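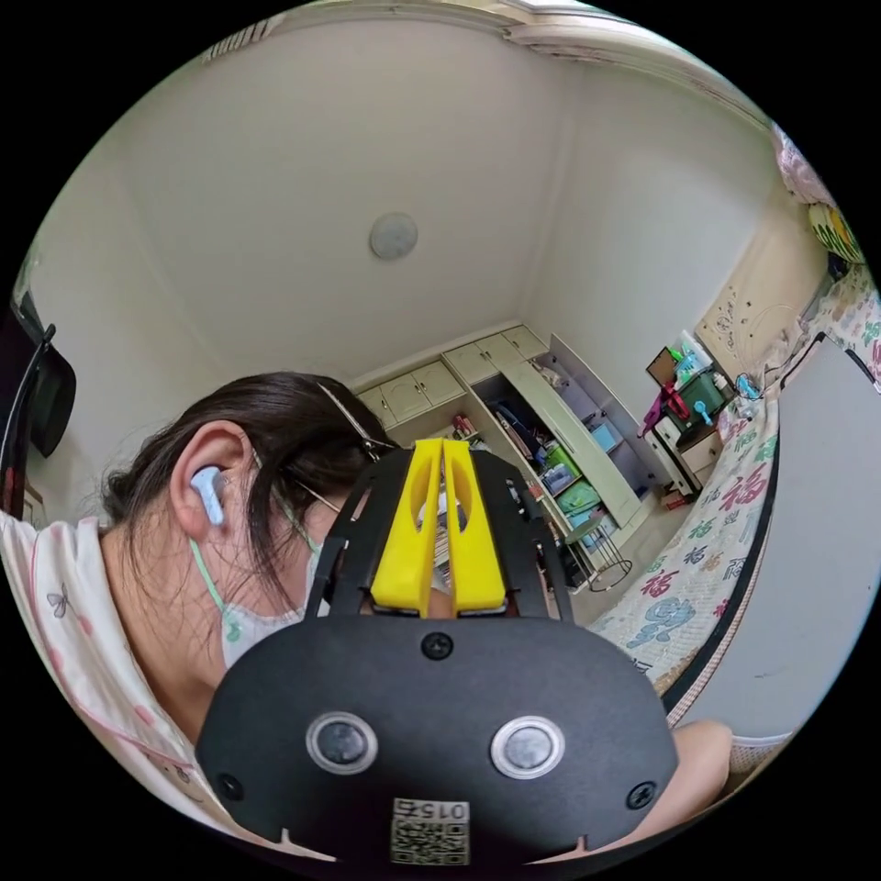
Sleep and Screen Habits in the Wavton Dorms
Group 4: Hye-jin Jang, Lotte Maes, Tomás Falcão

Question
Do students who put the phone away before bed fall asleep faster? We also asked about noise, caffeine and roommates but the caffeine part got dropped, see below.

Method
Paper survey plus a one-week sleep diary. Handed out 107 surveys in April, got 86 back. Diaries were harder, only 20 people finished all seven nights. Everyone wrote down lights out, guess at time asleep, wake up time, and last screen use. Tomás did the data entry, Lotte checked it.

Results
Of the 86, 50 said they use a phone in bed every night. Diary group: the people who stopped screens early mostly wrote down shorter times to fall asleep. Not everybody. Two of the worst sleepers didn't use screens at all, both live over the Gallier Street loading dock so noise probaly matters more there. Earplugs and earbuds came up a lot in the comments.

Problems
- self reported, people guess
- caffeine question was worded badly, half skipped it
- diary week overlapped with midterms
- small group, no stats test past averages

Next time
Start the diaries earlier. Ask about naps!! Ms. Godinho suggested splitting by floor, we ran out of time for that but teh room numbers are in the spreadsheet.

Thanks to Mimoza Hoxha for copying the surveys.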